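Tristilthorpe Linen Reuse Scheme
Progress report to the Hajdu Fund, period to the end of March
Prepared by Mervyn Tunstall

Collections

We collected 700 kg of used linen in the period, against a target we set before we had a van. I would not read much into the figure. A good part came from one hotel changing its stock, and it will not do so again this year. Household donations were flat, whatever the leaflet drop was meant to achieve.

Sorting and reuse

Of the 202 bags opened so far, 20 went straight to rag. Golico, who take our rag, say this is a low share. They also set the price, so I would like a second opinion before we repeat that in public. 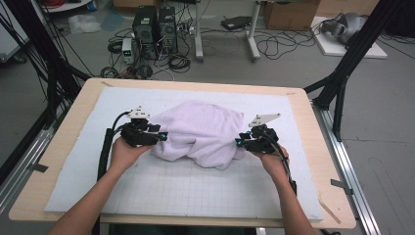 A white towel on the work table.

Towels remain the hardest item to place. The animal shelter will have any number of them, but pays nothing, and the two guest houses that promised to buy have gone quiet. The original bid assumed steady sales from the second quarter – I did not believe it then and have seen nothing to change my mind.

Stock system

Mamomach was installed in February. Staff still keep the paper book alongside it, and where the two disagree the book has been right. We have 4 months left on the licence and I do not propose to renew without a proper comparison.

Spending

Within budget, mainly through the vacant driver post. This should not be reported as a saving.

Next period

Fill the driver post. Get written orders from the guest houses or drop them from the forecast.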